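About Vonau

Vonau is a small culture collection and teaching lab for freshwater microbes. We keep living strains of cyanobacteria, green algae and the bacteria that grow alongside them, and we send them out to schools, colleges and anyone with a decent microscope and a good question.

We started with two shelves of test tubes and a secondhand incubator. Today we look after 62 strains, most of them from ponds, ditches and slow streams within a bike ride of our front door. Some are old favorites like Anabaena, with its beadlike chains and the thicker cells where nitrogen gets fixed (we never get tired of showing people those!). Others we still can't put a species name to, and those may be the ones we love most.

Every strain is moved to fresh medium on a regular schedule and checked under the microscope before it ships. You'll get a culture sheet with it: where it was collected, what light and temperature it likes, how often to transfer it, and what it looks like when it's unhappy. Cyanobacteria are pretty forgiving. Diatoms, a little less so.

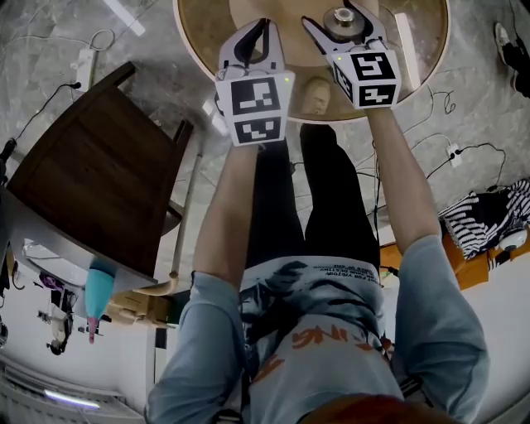

Ojārs Kļaviņa wrote to us in May that the Nostoc we'd mailed had been growing on a windowsill all through the school year, and that the class had split it so many times there was a jar for every student to take home. Could we please send something that moves next? We could, and we sent Oscillatoria, which glides along so nicely that it's hard to get a class to look at anything else.

Our longest-running project is the Rostard Pond survey. We take water samples at five points around the shore, early in the morning before the wind gets up, and plate them the same day. Two of our strains came out of that mud and have become regulars in our teaching sets. The Howells room, our teaching space, is where the sorting and drawing gets done, and yes, we still draw what we see, in pencil.

If you're new to all this, ask for the Vokden starter set. It comes with two cultures, a bottle of medium and a short guide to sterile technique. Write to us with questions any time, even the ones about the green stuff in your birdbath. We really like those.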